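Subbarao Hegde

Spent the evening stripping an old office tower down to see if it's worth keeping. Posting as I go, mostly for my own records. Long thread.

It came from the clear-out at Hnatiuk when they changed over their front desk machines. I paid 24 dollars for it, no drive, no cables, no promises.

Plan is a plain box for the back room: file storage, a few backups, maybe a print queue. It doesn't need to be fast. It needs to run all day and start up again by itself after a power cut.

First job is always the outside. Damp cloth, not soaked, and a dry paintbrush for the vents. The front grille had a gray felt of dust on it that came off in one piece.

Power cord out, then hold the power button in for a few seconds to drain what's left. I do this even on a machine that's been sitting in a closet for a year.

Side panel came off without tools. If yours sticks, check for a lock or a screw at the back before you pull harder. I bent a panel once by pulling harder.

Lay the tower down on its side before you touch anything in it. I see people working on them standing up, with one hand holding the case. You want both hands.

I like these old business towers because most things inside are held by a latch you can see. On this one the latches are blue. Some makers use green, some use a sort of purple. Look for the color that doesn't match anything else and start there.

Dust inside was better than I expected. Short bursts of air, and hold the fan blades still with a finger while you do it. Don't let the air spin them.

Drive cage was empty of anything useful to me. The Radberg drives I bought for this are sitting in their bags until the rest checks out.

Processor came out next. Warm the paste up first by running the machine for a few minutes if it still boots. Mine did, so I ran it, shut it down, unplugged it again and took the cooler off with a slow twist. If you go straight up with cold paste you can pull the chip out with it.

Cleaned the chip with 90 percent alcohol and a coffee filter. Paper towel sheds. Two passes, then a dry one. It's in a plastic clamshell now, with a label on it so I don't mistake it for the other one.

The replacement is a used one from Kallska, same socket, a bit lower power draw. It hasn't arrived. Tracking says tomorrow, and tracking said that yesterday too.

So for tonight it stops here, with the socket open. On this type the pins are in the board and not on the chip, and they bend if you so much as drag a sleeve over them. I don't go near it with a brush or with canned air. If there's lint in there, I look at it under a good light and lift it out with tweezers, slowly.

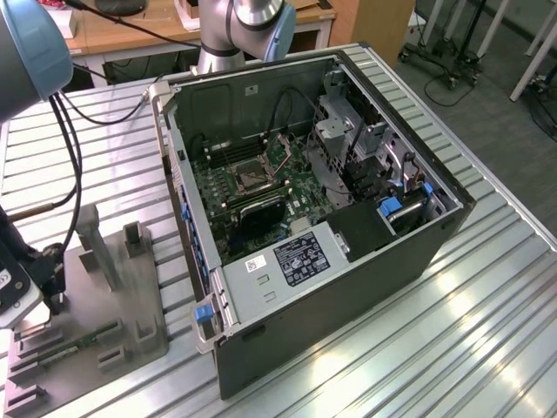 Panel off, CPU out, power supply still in.

Power supply stays. Fans on it are quiet and the voltages were fine on the tester. I'm not opening it. Don't open yours either, even unplugged.

Read the label on the power supply before you plan any upgrades. The total wattage is the big number but the little table tells you how much of it goes to each rail. On an office machine there usually isn't a lot to spare for a graphics card.

Memory: I have 4 matching sticks from the last machine I took apart. Going to test them one at a time before they all go in. It takes forever. I leave it running overnight and look in the morning.

Somebody asked about the clock battery. Yes, change it. It's a cheap coin cell, and an old one makes the machine forget its settings each time it loses power. For a box that's supposed to restart by itself, that matters.

Someone else asked what I do with the screws. Muffin tin. One cup per part, in the order they came out. My daughter wants the tin back by October.

If the new chip works I'll have spent under 100 dollars on the whole thing, drives not included. The Hollus storage box I was looking at costs a good deal more than that and you can't swap the board when it goes.

Still to do: processor, paste, cooler, memory test, battery, drives, then a fresh install. Also one fan that ticks a little when it starts. I might just replace it.

Covering it with a clean sheet overnight to keep the dust out of that socket. Will add to this thread when the package shows up.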